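Getting sticky soda residue off a matte painted steel cabinet top
Posted 7th August by Sydorenko

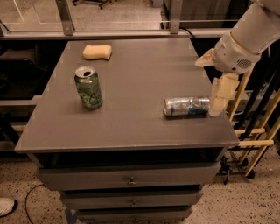
Gray cabinet top with sponge and cans.

I have a low steel storage cabinet, powder coated in matte gray, that gets used as a side table in a shared workroom. People put drinks on it. Over the past few months the top has picked up a set of faint rings and a tacky area near the middle. Plain water removes the tackiness for a day or so and then it returns. Dish soap leaves a cloudy patch that is visible at a low angle under the ceiling lights.

What I have tried so far:
Warm water and a soft sponge, two passes.
Dish soap, one squirt in a small bowl of water.
Glass cleaner. No change to the rings, slight streaking.

I have not used anything abrasive. The cabinet maker (Virska) lists the finish only as "matte polyester powder" and the care sheet says to use a mild cleaner. I would like to know what will lift dried sugar without making the surface shiny, and whether the rings are residue or damage to the coating.

Jenolness
Two separate problems. Treat them in order.

Dried soda is mostly sugar and acid. Sugar dissolves in warm water, but it needs contact time, and a quick wipe moves it around and leaves a thin film. The film takes up moisture from the air and gets tacky again. Lay a cloth soaked in warm water over the area for ten minutes, lift it, then wipe with a second clean damp cloth. Rinse the second cloth often. Repeat until a dry finger drags evenly over the whole top.

The cloudy patch is probably soap. One squirt in a small bowl is too strong. Use a few drops in a full bucket, and rinse twice with plain water. If the cloud is still there, mix one part white vinegar with four parts water, test on the inside of a door, wipe, and rinse right away. Dry with a microfiber cloth in straight strokes.

For the rings, wet the surface and look again. If they vanish when wet and come back when dry, they may still be residue or very light surface wear. If you can feel an edge with a fingernail, something is sitting on the coating. If you can feel a dip, the coating is worn and cleaning will not help.

Do not use melamine foam. It is a fine abrasive and will burnish a matte finish. The same applies to the green side of a kitchen scouring pad, and to any sandpaper, including 3000 grit, which people suggest for car paint. On matte powder coat it produces a polished spot that you cannot reverse.

Pruster
I just use baby wipes. Works on mine, but mine is white and glossy so I don't know about gray.

OldBenchTop
Agree with the first reply on soaking. Some additions.

Skip acetone and lacquer thinner completely. Both can soften polyester powder. Isopropyl alcohol is usually safe for a short wipe if the spot also has tape glue or marker in it, but test it first and keep it off any printed labels.

Change the cloth before you think you need to. Most of the streaks I see on gray furniture come from a cloth that was already loaded with sugar or soap.

Once the top is clean, put a mat on it. I cut a piece of thin cork sheet for a cabinet in June and have not had to scrub it again. Rubber mats are less suitable, as some of them leave a dark stain on light coatings after a few months. If you do end up with worn rings, touch-up paint will show at a low angle. Recoating the top panel at a powder shop is the proper repair if the panel unscrews.

Related threads
Rust spots under a filing cabinet foot
Removing tape glue from painted metal
Matching a matte gray touch-up paint
Cork or felt for a steel shelf liner
Cabinet door rubs at the bottom corner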